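Clendstead water utility to replace worn gear pumps at Erwood treatment works

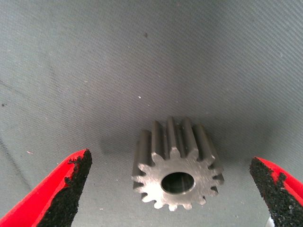

3 min read

10 July 2020

The Clendstead water utility will replace the chemical dosing pumps at its Erwood treatment works after an inspection found wear beyond the permitted limit in most of the units now in service. The work is due to be finished in September.

The pumps feed coagulant into raw water before it enters the settling tanks. Each one uses a pair of meshing spur gears to move a fixed volume of liquid per turn of the shaft. As the teeth and the housing wear, liquid slips back past the gears and the delivered dose falls below the set value. Operators can correct for this by raising the shaft speed, but the correction becomes less accurate as the clearance grows.

According to the inspection report, 43 pumps were opened and measured. Tooth thickness, bore diameter and end clearance were recorded for each gear, giving 289 readings once repeat measurements and rejected values were taken out. The report was written by Jirayu Somboon, a mechanical engineer with the utility, and presented to the board last week.

"The flow meters showed a slow drift over two years, and the gear measurements agree with that drift," Somboon told the board. "We did not find cracked teeth. The loss is even wear on the flanks, mostly on the driven gear."

Treated water stayed within the required limits for turbidity throughout the period, the report says. Extra coagulant was used at times to keep it there, and sludge volumes rose as a result.

The replacement pumps will be supplied by Wileo under a contract that also covers spare gear sets, shaft seals and bearings. They have the same flange spacing as the present units, so the existing pipework will stay in place. Motor mounts will need new adapter plates, which the utility plans to cut in its own workshop.

Wing-yan Kwan, operations manager at Erwood, said the changeover will be done one dosing line at a time, with the remaining lines carrying the full load. Each line will be flushed, isolated and drained before the old pump is removed. The new unit will then run on clean water for 600 minutes before coagulant is admitted.

Service intervals will also change. The old schedule called for the pumps to be opened only when the measured flow fell outside its alarm band. Under the new one, a pump will be opened after 3072 running hours — whether or not an alarm has been raised — and the gears checked with a span micrometer. Readings will be entered in the maintenance log against the serial number of the pump.

Board member Mei-kuen Wu asked whether hardened gears had been considered for the present housings. Somboon replied that they had, but that the housings themselves were scored and would have to be rebored to an oversize for which no standard gear is made.

No interruption to supply is planned. Residents on Lam Road may notice truck traffic at the north gate while equipment is delivered, and the footpath beside the gate will be closed during unloading.

The full inspection report is available at the utility's front office on request.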